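2025-01-21
By Maribeth Barredo

The Last Shift at Norkus

Po-yen had done 483 picks since May, all of them with his own hand on the controller and the arm copying him from across the room. The contract called for 1,000. He moved his wrist, and the arm moved its wrist.

"Slower," said Krasniqi, who was training to take over. "It learns your hurry."

"It learns everything," Po-yen said. He closed two fingers on the trigger and thought about the sponge.
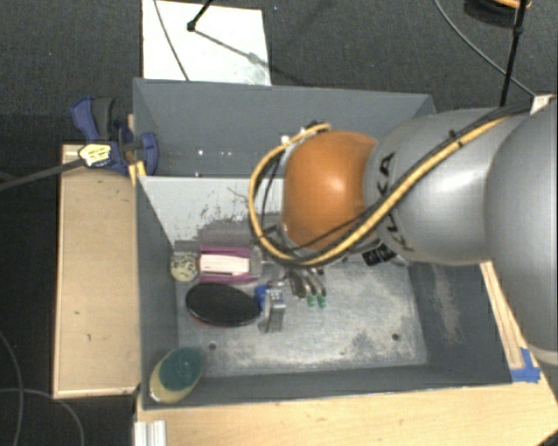
His mother had cleaned kitchens for thirty years. When he reached for a scrubber he came at it from the side, thumb low, the way she did. He had never noticed until Krasniqi played back 4 of his runs together and there she was in all of them.

"Do you want me to fix that?" she asked. "Falon wants a straight grab from the top."

He looked at the playback for a while — then he put the controller in her hand.

"Do three your way," he said. "Leave mine in."

Comments

dorrit_k: My dad taught me to weld like this, hand over mine.

Halvard: Did Falon keep his runs? I want to know.

More stories
Mitari in the Rain
Two Keys for the Boathouse
What the Ferry Left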